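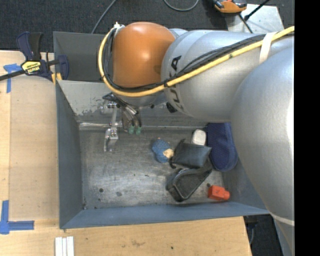 KUKA arm over the metal bin beside the work surface.

Turkum Owner Builders Group
Minutes of general meeting, held Sunday, Turkum hall supper room

Meeting opened 2.05 pm. Quorum present. Apologies were received and entered in the attendance book.

1. Minutes of previous meeting
Taken as read. One correction: under item 4, "stump holes" should read "pad footings". Accepted with that change.

2. Business arising
The shire has replied to our letter about counter hours for building enquiries. Hours will stay as they are, mornings only, but members can now lodge soil reports by email. Some members had been told at the counter that paper copies were still required. Secretary to write back and ask for the email arrangement to be confirmed in writing.

The loan trailer has been re-registered. The spare tyre is still missing.

3. Correspondence
In: Shire of Turkum, as above. Kalinowski Timber, new trade price list for group members. Pikon Sheds, offer to speak at a future meeting. Insurance renewal notice for the tool library.
Out: letter to the shire. Thank-you letter to the hall.

4. Finance
Opening balance $1,032. Hall hire of $228 paid. Tool library deposits returned, $400. No income for the period. Closing balance $404. Report accepted. Subscriptions fall due in December and a reminder will go out with the newsletter.

5. Slab or stumps on the Wusell Road blocks
Most of the meeting was spent on this item. Three members are building on the Wusell Road subdivision and all have reactive clay. Two have been quoted for a waffle slab and one for steel stumps with a bearer and joist floor.

Points raised:
The slab quotes do not include cut and fill. The block at the lower end falls steeply toward the creek and will need a retaining wall if a slab is used.
Stumps leave access for plumbing, but the underfloor needs insulation and somebody has to crawl in and fit it.
The termite barrier detail is different for each system. Members should ask the certifier which detail is wanted before ordering anything.
One member has already set out and found the boundary pegs do not agree with the plan. A surveyor has been booked.
Sharing a concrete pump between the two slab jobs was suggested. Both owners are willing, but their inspection dates may not line up.

No vote was needed. The three owners will talk among themselves and report back.

6. Bulk order of wall wrap
Kalinowski Timber will hold its present price if the group orders as one lot and pays on pick-up. Members at the meeting put their names down for 290 metres in total. Rolls will not be split at the yard, so anyone wanting part of a roll needs to arrange it with another member first. There was a question about whether the wrap is vapour permeable. The price list does not say. To be checked before the order goes in.
Moved that the order proceed once permeability is confirmed. Seconded. Carried.

7. Tool library
The laser level is back from calibration. The long-reach drill is out of service with a worn chuck. A member asked whether the nail gun could be lent for longer than a weekend. It was agreed that it can, if nobody else has booked it and the borrower supplies their own gas and nails. Tools are still coming back dirty. The concrete vibrator in particular must be hosed off before it sets.
Insurance renewal approved for payment.

8. Guest speaker
Pikon Sheds to be invited to the next meeting to talk about tie-downs and bracing for garages and carports. Members asked that the talk cover what paperwork the engineer supplies with a kit, and who is responsible if a member alters an opening. Half an hour plus questions.

9. General business
A member has surplus cement sheet offcuts, free to anyone who can collect.
Parking: please do not block the side gate of the hall during meetings.
A site visit to one of the Wusell Road blocks was proposed for when the footings are open. Boots and hi-vis to be worn. The owner will advise a date through the newsletter.
Question about final certificates held over to next meeting.

Meeting closed 3.50 pm. Afternoon tea followed.

Actions
Secretary: reply to shire; invite Pikon Sheds.
Bulk order contact: confirm wrap permeability with Kalinowski Timber.
Tool library: price a new chuck; find the trailer spare.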